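Notes from the Wolbridge stone yard open day, typed up fast before I lose the scrap of paper I wrote them on. July, hot, parking already bad at 9:40.

Quick background for those who haven't followed the kitchen saga. We need a counter. The old one is tile with grout that will not come clean, and I've been going back and forth on marble for most of a year. Judetti (the yard) opens its gates to the public once each summer. Free, no sign-up, closed-toe shoes required. They mean it about the shoes, two people ahead of me got sent back to their car.

## Getting there

Take the river road, not the highway. Highway exit was down to one lane. The river road brings you in by the back gate, where the overflow lot is, and it's a short walk past the scrap piles. Worth slowing down at the scrap piles. More on that later.

Check-in was a folding table and a sticker. Yellow sticker = morning tour. They take you around in groups, ours was too big for the space and the back half couldn't hear a thing in the saw shed. Stand near the front. I didn't for the first part and missed most of the talk on how blocks come in.

## The saw shed

Loud. Ear plugs handed out at the door, the foam kind. The big saw was running on a pale gray block and there's water going everywhere, all over the floor, down a channel and into a settling tank out back. They reuse the water. The sludge gets hauled off, I asked where and got a shrug.

Things I wrote down:

- One block can take most of a day to slice
- Slabs come off in order and are numbered, so you can buy neighbors and have the veins line up
- Resin goes on nearly everything with a lot of veining, front and back mesh too on the weak ones
- Polishing is a line of heads going from coarse to fine, the slab just rides along underneath

The numbering was news to me. If you're doing an L shape or a counter plus backsplash, ask for consecutive slabs. Ask early, becuase the good runs get split up.

## Brown marble, which I did not expect to like

I went in wanting white. Everybody wants white. The slab hall is laid out light to dark and most of our group stopped at the first third and stayed there taking pictures. I kept walking, mainly to get near the fans.

The dark browns are at the far end. Chocolate, taupe, grayish beige patches all mixed together, and thin white and cream veins running through it like lightning. Busy, yes. On a little sample square it looks like mud. As a whole counter it's a different animal, and I stood there a good while.
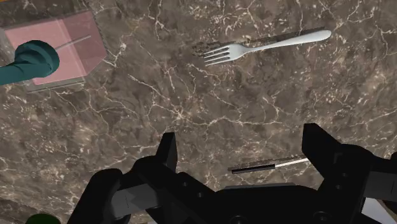
Main argument for it, at least from my side of the sink, is coffee. White marble and coffee in our house would last a week. Rings, drips, whatever the kids are eating. All marble etches if you leave lemon juice on it, the brown included, and the guide was upfront about that. But a dull spot is harder to find when there's that much going on around it.

Argument against: dust and crumbs. Light crumbs on a dark polished top show up from across the room. Somebody in the group has it in their bathroom and said toothpaste is the enemy. Noted.

Also it makes a small kitchen smaller. Ours faces north. I'd have to do something about the lights.

## Prices

Nothing is marked in the hall, you have to take the slab number to the desk. Annoying. I took three numbers over.

The brown I liked, slab 411, was $56 a square foot. Stone only. Cutting, edges, sink hole and install all extra. A white one with gray veins was well over double that and I stopped listening. The remnant pile had a brown piece for $370 flat that would do a bathroom vanity with a bit left over, one chipped corner. Should have put a hold on it. Went back after lunch, gone.

Holds are free for 6 days, by the way. You don't need a deposit, only a phone number. Wish that had been on a sign.

## Padunus

Padunus is the sealer they use and sell. There was a demo table with treated and untreated tiles, and cooking oil, red wine and mustard sitting on them. The oil had gone right into the untreated one. Wine on the treated tile wiped off fine. Mustard, less so. They said reseal once a year on a kitchen counter, more if the water stops beading. Small bottle seemed like plenty for a normal kitchen. Didn't buy one, no counter yet.

Do not use vinegar spray on any of this. Said at least four times on the tour, apparently it's the thing everyone does.

## Edge shop and lunch

Edge shop was my favorite part and got the least time. They let you run a hand along all the profiles. Eased edge is the plain one and costs nothing extra. Ogee looks like my aunt's dining room. Half bullnose feels nice but drips run right under it and down the cabinet, so we're going eased.

Lunch was the Policarpio truck, parked by the front office. Pork sandwich, very good, pickled onions, too much bread. Line was slow from noon on. Go before the late morning tour lets out. There's shade behind the office if you walk around, most people were eating in their cars.

Restroom is one (1) portable unit. Plan ahead.

## The scrap piles

OK so. The scraps by the back gate are free on open day, up to one bucket per car, bring your own bucket. I had a cooler and they let that count. Got several pieces of the brown, a green one and some thin white bits for the plant pots. Edges are sharp, gloves would of been smart.

I brought the biggest brown piece home and have it on top of the old tile next to the stove. Looked at it in the morning, again at dinner with the lights on. It goes a lot darker at night. Still like it. Going to leave it out another week, put coffee on it, then call about 411 if it hasn't sold.

Things to bring next time: bucket, gloves, tape measure, a cabinet door for color. Water.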